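## The rules sheet got shorter (and I think it got better)

So a few of you have been asking what happened to the long operator guide, the one with 17 rules that lived in a binder at Furnthorpe and that I wrote most of, back when I had more time and apparently more opinions. It's gone! The new sheet is one page, it has 12 rules, and it takes effect for every bench in April. I wanted to go through the ones people have been arguing over, because there has been some arguing.

First up, cables. The old wording was "keep cables tidy," and everybody agreed with it and everybody ignored it. The new wording says you run your cable back along your forearm, you leave enough slack to reach the far corner of the table, and you check before you start that nothing on the floor is under your feet or the table's. If you have to stop mid-task to free a cable, that take gets tossed. I know, I know. Hefin Pumphrey lost most of a morning that way and has not let me forget it.

Next, hands. Once a take has started, the grippers do the work and your fingers stay on the handles. No helping with a pinky, no nudging a stubborn bit of cloth with a knuckle. This one was in the old guide too, buried on page three, and it's now rule 2. It matters most with floppy stuff like bags and pouches, where the temptation is huge (I've caught myself at it more than once, and I wrote the thing).
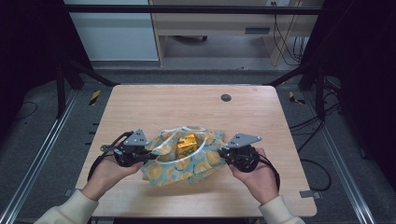
Soft goods also get their own rule now, number 5, and I'm kind of proud of it. When one gripper is holding an opening and the other has to go in or let go, you let the first one settle before you move the second. Count a beat in your head if you need to. The recordings we throw out from the cloth tasks are nearly always ones where both hands were moving at once and the fabric went wherever it liked. Slow is fine. Slow is great! We have never rejected a take for being slow, only for being muddled, and I'd love it if new people heard that on their first day instead of their tenth.

And while we're on cloth: don't flatten it out between takes. I used to do this without thinking, the way you'd smooth a pillowcase. Rule 6 says pick it up, drop it, and leave it however it lands. If every run begins with the same neat fold we end up with 200 recordings of one situation, which is a pretty expensive way to learn one thing. Same goes for where it sits on the table. Move it around, turn it, let some of it bunch up.

The one that got the most pushback is rule 9, on failed grasps. Old policy was to stop and delete. New policy is that if the jaws slip and you can recover without touching the object by hand, keep going and flag it in the log with an F. Ultari already does it this way in their own handbook, and after comparing notes with them I came around. Please do write the F, though. A slip with no flag just makes more work for whoever reviews it later, and that's usually Hema D'Souza, so be nice.
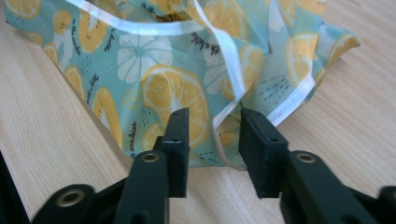 Branwen Gronow wrote back on the draft to say that rule 9 is fine as far as it goes, but it needs a limit: "If I miss the edge of something five times and get it on the sixth, is that a recovery or is that me being stubborn? I'd want a number on the page. I'd also want it to be the same number for both hands, or we'll be arguing about which one slipped."

Fair point, and the limit is now 3 tries, both hands added together. After that, end the take, log it, start over. It's a guess, and we'll look at it again once there's a decent pile of logs to read.

Couple of leftovers. The gripper check (screws, jaws closing square, pivots moving freely) moves from weekly to the start of every session. The log template has a new column for it, so grab a fresh copy and bin the old ones. Mererid Gwilliam has the printed sheets if your bench hasn't got one yet, and if you think I've cut a rule we needed, tell me which one and I'll go dig it out of the binder.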